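Robots learn when to stop trusting their own wheels

A research group at Waston has published a method that lets a mobile robot with an arm notice when its idea of where it is has drifted, and correct it before the arm starts to move.

The work, led by Fereshteh Soltani with Radosław Baran and Theerawat Khunthong, deals with a common problem in labs and small warehouses. A robot drives to a work spot, stops a little off from where it thinks it is, and then reaches for things that are slightly out of place. The usual fix is to add more sensors to the base or to put printed codes on the walls.

Soltani's group took a cheaper route. Their software, named Tiltden, compares what a wrist camera sees of the floor with what it should see if the robot had parked correctly. If the two disagree by more than a set amount, the arm waits while the position estimate is updated. The check uses plain floor features – tape edges, seams, the foot of a table leg – and needs no extra markers.

The team ran 1,684 parking trials over one summer, ending in August. In the first 200, the check was switched off to get a baseline. With it switched on, the median parking error passed on to the arm fell from 60 millimeters to 14, and failed grasps dropped by more than half.

"The wheels slip, and on carpet they slip in ways that are hard to model," Soltani said. "We stopped trying to model it and looked at the floor." 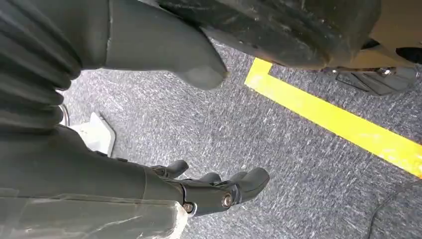

Carpet was also where the method made most of its mistakes. Baran said a strongly flecked pile can produce false matches when there is no tape or furniture nearby, and the group logged 206 trials in which the check asked for a correction that was not needed. Those cost a few seconds each but did not lead to a failed grasp.

Loubna Soliman, a robotics engineer at Ernent who was not part of the study, said the results were useful but came from a single building. She would like to see the same test on polished concrete, where reflections could confuse the camera.

The group plans to try that next, along with a version that keeps checking while the base is still moving. The code and trial logs are available on request from the lab.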